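Subject: Re: [homelist] Folding jeans for the narrow drawers

On Thursday another list member wrote:

> We moved into the Plosel Street building last month and the built-in
> drawers are only 12 inches deep front to back. My jeans don't fit the way
> I used to fold them (in half at the knee, then stacked). If I roll them
> they come undone as soon as I pull one out. Does anyone have a fold that
> works in these drawers? I have one pair with an elastic waist and that
> one is the worst of the lot.

I have the same drawers, in 539, and went through this in April. What I do now:

Lay the jeans flat on the bed and put one leg on top of the other, back pockets facing out. Push the point of the seat in so the edge is straight. Bring the hems up to just under the waistband, then fold in half again. For the 12-inch drawers you may need to go in thirds on that last step, depending on your leg length. Stand them on the folded edge, waistband toward the back.

I fit 6 pairs in one drawer this way. Seven will go in but then the drawer catches on the rail.

Elastic waists are a separate problem. The gathers make that end thicker than the rest, so the stack leans. Don't try to press the pleats flat with your hand — they come right back. I leave the waist sticking out past the fold and put that pair at the end of the row. 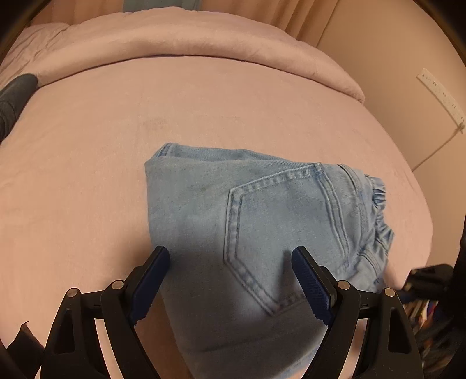 Light blue pair, elastic waist to the right, back pocket up.

The back pocket on these has a thick puckered border, so I keep it on the outside of the fold. With the pocket turned in I got a ridge across the leg.

I also tried the Pretanel drawer dividers. They are fine for T-shirts but too low for denim, and I took them out again.

If you still want to roll, start from the waist and finish at the hems. It holds better for me that way, though it takes more room.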